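4.2 Folding and closing the cartons

We turn now to the part of the work that took us longest to appreciate, the humble business of closing a carton. In our earlier visits to the packing rooms at Urham and Indside we had paid it very little attention, being far more taken up with what went into the cartons and in what order. It was only when we sat down with our notes in June that we saw how often a packer had paused at the lid, and how much of the small talk at the table had to do with flaps.

The cartons are of the takeaway sort, in plain brown cardboard, and they reach the packing room flat. Over the whole study we logged 921 closings by 32 packers, most of whom had done this kind of work for years and were very generous in putting up with our questions. Each packer was asked to fold and close cartons at their usual pace, at a table of their usual height, and to tell us afterwards which step they found most bothersome. We had rather expected them to name the base. Over 50 of the remarks we wrote down concerned the top panels instead — the moment when the last one has to be coaxed under its neighbour while the others are held down.

Two habits came up again and again. Some packers, mainly at Urham, like to fold all the flaps well outward before filling, pressing along each crease with the side of the thumb, so that the opening stays wide and the panels are out of the way. Others leave the flaps standing and work down between them. The first group spent a little longer at the start and, by their own account, fretted less at the end. We are fond of both methods and would not wish to crown a winner on the strength of one study, though the Indside packers teased us a good deal for sitting on the fence.

Figure 3 shows one carton open and one closed. The shape of the back flap, with its rounded tab, matters for what follows, and so does the small upright piece at the top of the closed carton, where the panels meet. Packers at Kotian called this piece "the ear", a name we have borrowed for the rest of the paper, and the Tenaner room had no word for it at all.

Figure 3. Two cartons on the worktable, the left one closed and the other with its flaps folded outward. 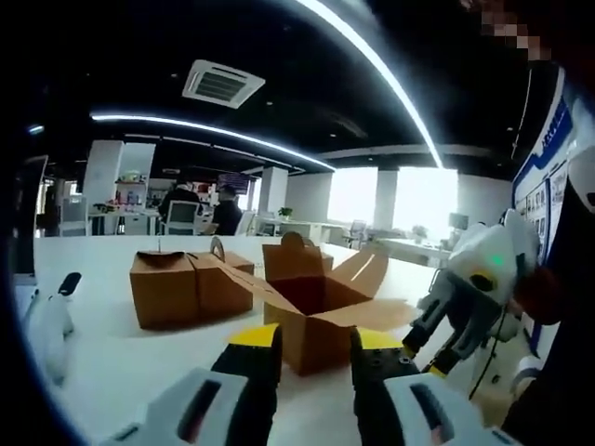

The ear also gave us a handy way of deciding when a closing was finished. We counted a carton as closed once the ear stood up by itself and the packer had let go with both hands, and any later tidying of the panels was noted separately.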